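Isura parcel label archive, README

Contents
Scanned text of 1,572 delivery labels, one record per line, in labels.csv. Image scans are not included. Names and street lines were removed before transcription.

Fields
label_id: integer, unique
depot: Fulen or Enache
service: code as printed
weight_kg: decimal, blank where illegible
transcriber: initials

Transcription
Labels were typed by hand by Catinca Sima and checked by Mervyn Cropper. In 197 records the checker changed at least one field; the earlier value is kept in labels_old.csv. Service codes are left as printed, including obvious misprints.

Known problems
Weights from Enache use a decimal comma in the source and have been converted. Nine records have no service code. Duplicate labels were kept if the printed codes differ.

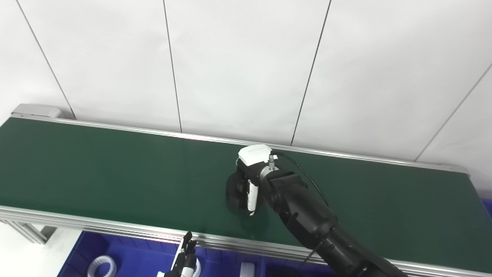

Prorkitz Records and Labelling Team

Version 3 replaces all earlier versions. The depot column was called site before August, so older scripts will need the new name. Send corrections to the team with the label_id and the field concerned.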